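Lullmont Furnished Units: Progress Report on Seating and Laundry Areas
May 20, 2007
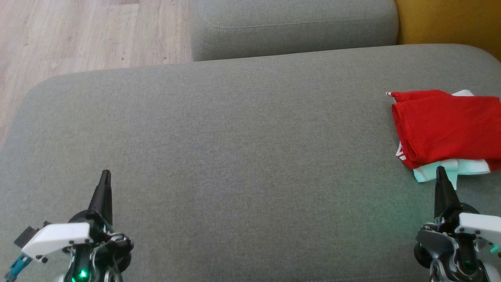
The sofas were the largest line in the Hundorus grant and they are the part I was asked to justify. Eleven units now have one. The supplier, Farooqui, promised that the covers would hide wear, and I would hold off on repeating that to anyone. The fabric is a fine grey weave with a faint speckle, which may disguise crumbs but has not had time to prove anything. The seat is deep enough that clothes end up on it, the red garment and whatever is under it being typical of what we find. We bought a place to sit and got a second laundry shelf.

Residents were asked in April to fold and put away on the same day. Five units say they do. I have only their word for it, and the walk-throughs were announced in advance, so I would not build a claim on that number.

Spending on covers and spare cushions stands at $634, almost all of it with Farooqui. The Ilov building has had nothing yet. Its floors are still being finished and I did not want new upholstery sitting in the dust - the contractor's completion date has moved twice and I don't believe the current one either.

The closet shelving is behind. Without it the folding rule is mostly a wish, as there is nowhere for a folded pile to go. I am requesting that the remaining money go to shelves before any more seating is ordered, and that the question of the covers be left open until they have been through a few washes.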